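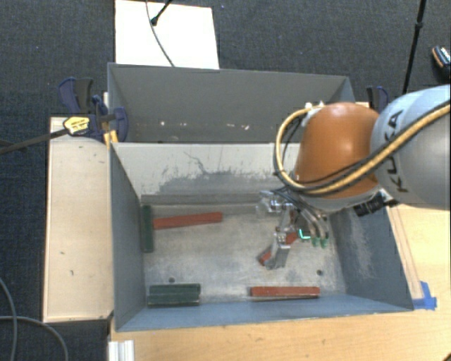

*The KUKA arm over its bin of red and green blocks.*

# Teaching a robot arm to tidy up, one clumsy grab at a time

Saturday, May 2, 2020

I've wanted to try this for years, and last week I finally got my hands on the controls. Prodetti, the small automation outfit over in the old Bakos building, has started teaching a robot arm to pick up blocks by having people steer it from a desk. They let me have a go. I was terrible at it, and I had a great time!

The job sounds like something you'd give a toddler. There are two grey bins, one behind the other, clamped down on a wooden table, and blocks in red and dark green. You pick up a block from the near bin and set it down in the far one. Then you do it again. Every move you make gets recorded, and the recordings go into a program called Skovelix, which tries to work out how to do the same job without a person on the other end.

Aranka Boros runs the project, and she had me at the desk about a minute after I'd signed in (I'd barely put my coffee down). You hold a handle that looks a bit like a bike grip, and when you move your hand, the arm moves too. There's a tiny lag. You get used to it, though for the first few tries I kept pushing too far and then yanking everything back, and the arm did the same thing, only bigger.

The blocks lying out in the open are fine. The ones up against the walls are the mean ones. You can't just drop the gripper straight down on a block that's snug along the side of the bin – you have to come in at a bit of an angle, nudge it away from the wall, and then close. The floor of that bin is all scratches and smears, and I'm sorry to say I tried my best to add to them.

"People want to be neat when they're being recorded," Boros told me. "I tell them to leave the mistakes in. If you miss a block and go back for it, that's a run I want to keep."

I certainly gave her plenty of those. Out of 12 tries I got 9 blocks where they were supposed to go, and she seemed happy enough with that. The team has 742 recorded runs so far from a mix of staff and visitors. The first version of the program was trained on 400 of them, and Boros says it does well with a block in the middle of the bin and gets muddled when two of them are touching. That made me feel a little better, to be fair. Touching blocks got me too.

I asked why they don't just write out the moves, the way I always figured factory robots worked. They've done it that way for years, she said, and it's great when every part shows up in the same spot. Tip a pile of stuff into a bin and you'd be writing instructions forever. Showing it is quicker, and you don't need a programmer for it. Her best operator so far came over from the packing floor and had never touched a robot before this spring.

Prodetti's first customer for all this is Potix, which makes plastic fittings and wants help sorting mixed parts that come back from stores. The plan is to swap the blocks for real fittings over the summer and have a trial station running in September. Boros wouldn't promise me that date – she laughed when I wrote it down – but the table for it is already on order.

In the meantime they're still looking for people to come in and steer. Sessions run an hour, you don't need any experience, and left-handers are especially welcome, as nearly all the runs so far come from right-handed folks. Sign up at Prodetti's front desk. I've put my name down for another hour, and I'm going straight for the blocks by the wall.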